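Home | Systems | Support | FAQ | Contact

FAQ: Left arm grip release fault on the Trurkar folding cell
By Marthinus Mokoena, May
2 min read

What is the fault?
During a garment fold, the left gripper stays closed after the controller sends the open command. The right arm continues its path and the fabric is pulled between the two arms. Vistel logs this as a release timeout.

Which cells are affected?
Dual-arm cells running the Plerkel gripper driver in shared-bus mode. Cells with a separate bus for each arm have not shown the fault.

What causes it?
The open command is dropped when both grippers report position in the same bus cycle. The driver does not resend it. The right arm does not wait for confirmation, so motion goes ahead on a false state.

Does the emergency stop still work?
Yes. The stop circuit is separate from the bus. It cuts motion but does not open the fingers.

How do I free a held garment?
Press the stop, switch off arm power and wait 30 seconds. Open the fingers by hand at the release screw. Do not pull on the fabric. Pulling loads the finger mounts and can tear seams, mainly at collars and armholes.

Can I keep running until the patch is installed?
Yes, with reduced speed and the release check set to "hold both." In our tests at Venter the fault came up 8 times at full speed and 3 times at reduced speed. With the check on, both arms stopped each time.

What should I send with a report?
The Vistel log, the driver version and the garment type. Thick trim and printed lettering change the grip force, so note those as well.
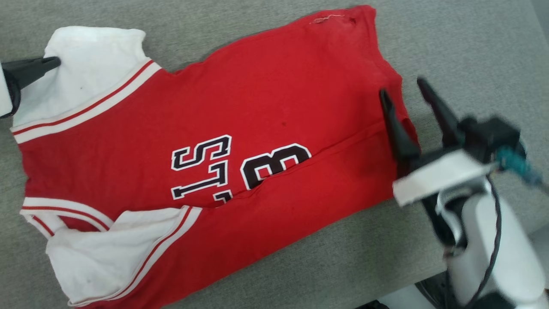

Reports without a log can't be matched to a bus cycle and will be returned. Export the log before restarting the controller; a restart clears the buffer.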